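The Table, Before and After Dinner

Ashraf Abdelaziz keeps telling me that a table says more about a meal than the food does. I'm not convinced. I've set tables with the good cloth and served something terrible on them, and the guests remembered the terrible something. Still, he talked me into a page of table pictures, so we'll see.

The white cloth is the part I argued against. Every decorating column since forever has told people to start with white, and I suspect the people who write them have someone else doing the laundry. Mine came from Zerouali, the shop on the corner in Durnau, and it was marked down, which should have been a warning. 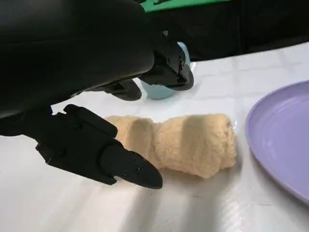
Color is the other thing they push. A purple plate, a pale blue cup, and supposedly the whole table "wakes up." Maybe. I will admit the two look better together than I expected on white, though I'd say the same about almost any two colors once you stop staring at the catalog.

Nouhaila Kettani says matching sets are a racket, and there I agree with her completely. Kasen sells a full one for 3,000 and I can't find a single person who uses all of it. The soup bowls go up on the high shelf and stay there.

I'm less sure about her rule that nothing should sit on the cloth unless it's there to be used. It sounds sensible until ten minutes into dinner, when the bread has wandered off the board and the napkins are under somebody's elbow.

More table pictures in July, if Ashraf gets his way.

Recent galleries
Shelves at the Volell flat
Cups we kept, cups we gave away
The drawer with 70 spoons
Durnau kitchens, part two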